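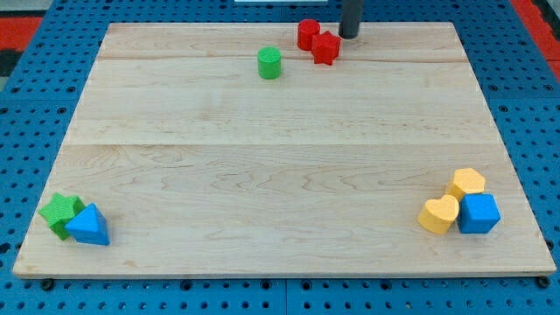

Ahornbrett auf blauer Lochplatte, darauf die bunten Klötze

Ein Brett also. Man kann im Leben viel Geld für Bretter ausgeben, und mit dem Modell Imdale von Lerkia bin ich auf einem guten Weg. Heller Ahorn, drei verleimte Planken von unterschiedlicher Breite, die Maserung so wellig, dass man beim Telefonieren gern darauf herumstarrt. Die Fugen sieht man, wenn man sie sucht. Ich habe sie natürlich gesucht.

Gekauft habe ich es im Juli als Spiel- und Bauunterlage, nachdem die alte Platte aus dem Baumarkt sich gewölbt hatte wie ein Kartoffelchip. Seit 3 Monaten liegt das Brett nun auf der Lochplatte und hat sich bisher nicht gerührt. Mein Schwager Dinesh Iyengar hält Lochplatten für eine Weltanschauung und hat die Montage in vier Minuten erledigt. Bei mir wäre es ein Nachmittag geworden, die Anleitung besteht aus einer Zeichnung und viel Zuversicht.

Zu den Klötzen: bunt, leicht genoppt, angenehm griffig. Ein stehender Zylinder steht auch dann noch, wenn jemand am Tisch niest. Der rote ist bei uns der Leuchtturm, darüber wird nicht verhandelt. Türme werden wegen der Oberfläche etwas schief, was dem Nachwuchs egal ist und mir leider nicht. Dafür fallen sie leise um. Wer je um 6 Uhr früh Holzklötze auf Parkett gehört hat, weiß, was das wert ist.

Minuspunkte gibt es für den Geruch beim Auspacken und für das Gewicht. Allein umräumen will man das Brett kein zweites Mal.

Vier von fünf Sternen. Den fünften gibt es, sobald Lerkia die Klötze einzeln nachliefert. Uns fehlt einer, vermutlich unterm Sofa.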